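4.2 Segmenting demonstrations into skills

The planner described in Section 3 expects each demonstration to arrive as a list of short skills with a start, an end and a target object. Raw recordings do not come in that form. Restocking work in particular runs together: a worker often has a stack of cups in one hand and is already touching another with the other, so a single label per time step throws away half of what is going on. We therefore label the left and right hands separately and join the two tracks later.

Each track is cut by a small temporal network that takes hand pose and a cropped view around the hand. It outputs one of five states: idle, reach, hold, move and release. The network was trained on 2058 labelled clips, with a further 1000 kept back for testing. Labelling was done by two of the authors using the Parkar annotation tool, and disagreements were settled by a third.
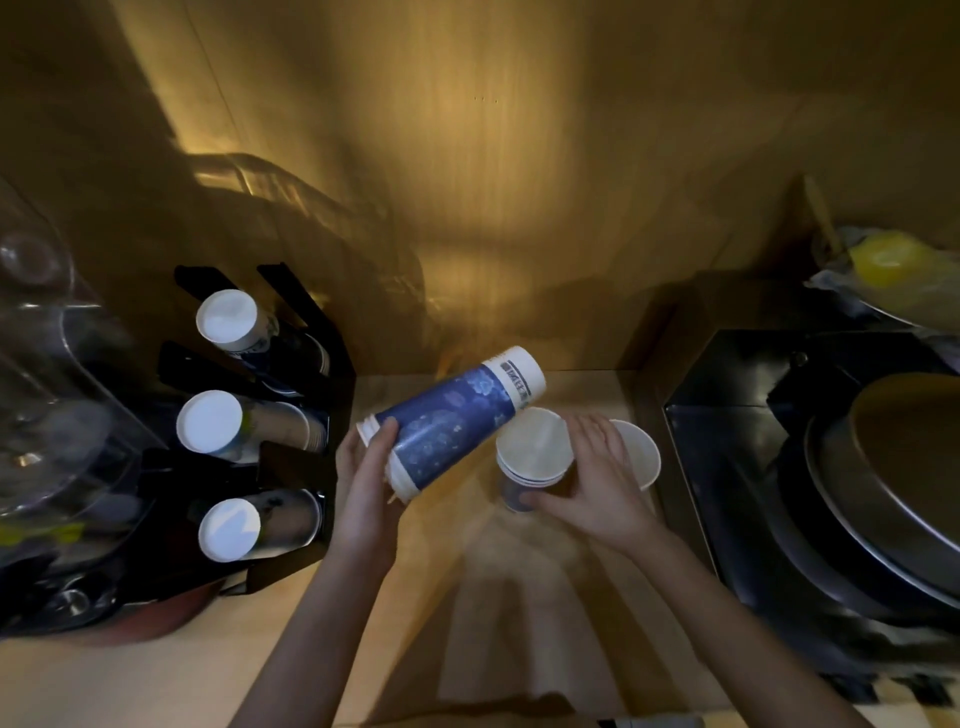
Figure 4. Head-view image from the cup-handling task. The left hand grips a wrapped stack of paper cups while the right touches a short upright stack.

Joining the tracks is done by rule. If both hands are assigned to the same object, the segments are merged into one two-handed skill. If the objects differ, the segments stay apart and the planner is free to order them, subject to the contact constraints in Section 3.3. An earlier version learned this step from data, following Damasceno and Raptis, but it tended to merge stacks that stood close together and we dropped it.

On the test clips the network gives the correct state for 81 per cent of time steps. Most errors fall between reach and hold, where the fingers hide the rim of the cup and the moment of contact is hard to place even by eye. Nested cups cause a second kind of error, as the object tracker may treat one stack as two. We limit this by requiring a new object to persist before it is passed to the planner. The threshold was set by hand on the Bastos recordings and left unchanged for all later experiments.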